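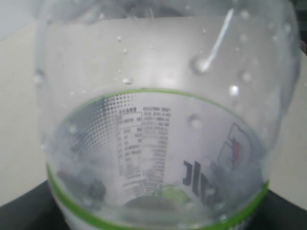 Attachment 1: clear bottle, droplets on the upper wall

Ticket 3000, Promorura break room
Opened by: Wanpen Kaewsai
Category: Water cooler / slow fill

Ceklow cooler on floor 2 takes 21 seconds to fill a small cup. It was fine in July. Filter light is green.

Gregor Cowie: Please check that the shutoff valve behind the unit is fully open, then hold the reset button until it beeps.

Wanpen Kaewsai: Valve was open. Reset done, no change.

Gregor Cowie: Filter is past its 300 gallon limit. The light only counts days. Replacement ordered from Vollton.

Status: waiting on part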